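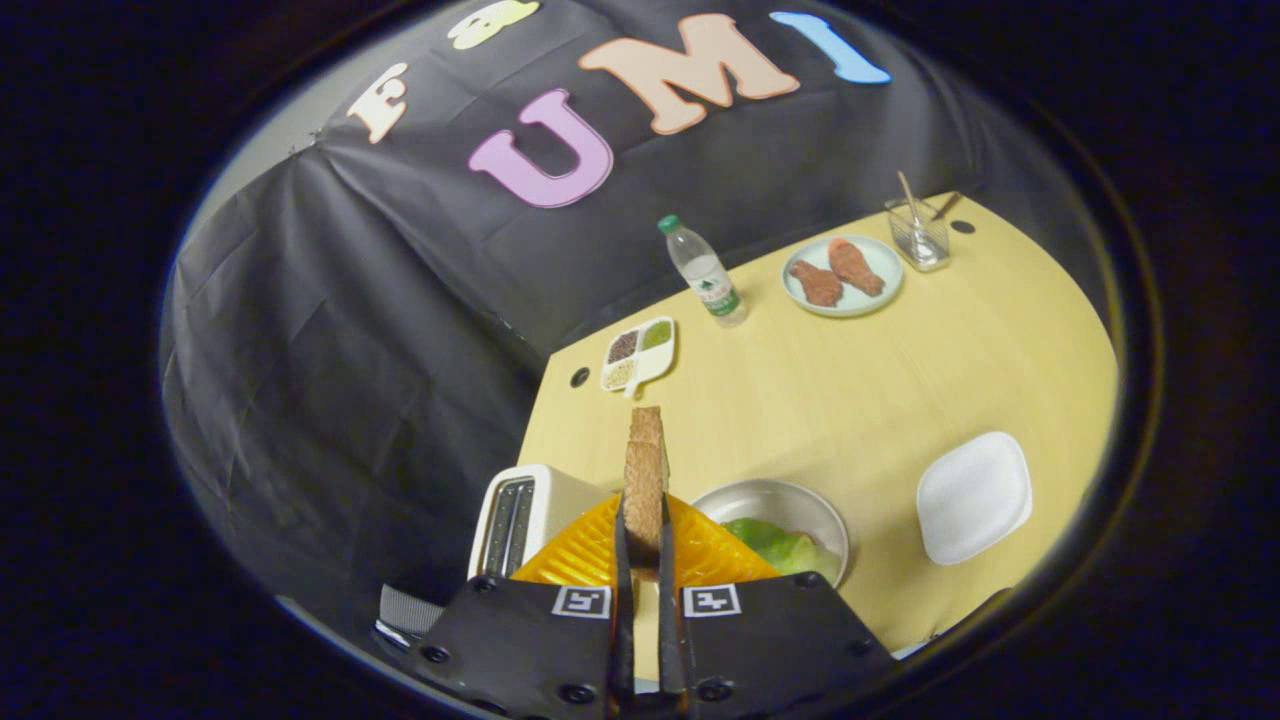
Home Kitchen Gallery About

Breakfast, mostly

I've been trying to eat a proper breakfast since September, and toast keeps winning. I like mine golden brown with a good crusty outside – pale toast is just warm bread! The lettuce in the steel bowl is for piling on top (two slices, always), and I like the white toaster next to the light wood of the table. It makes me happy before 8 in the morning, and not much does.

Naheed Paracha

Recent galleries
Soup at the Yazzie place
Prirnirholm picnic
My 100 jam jars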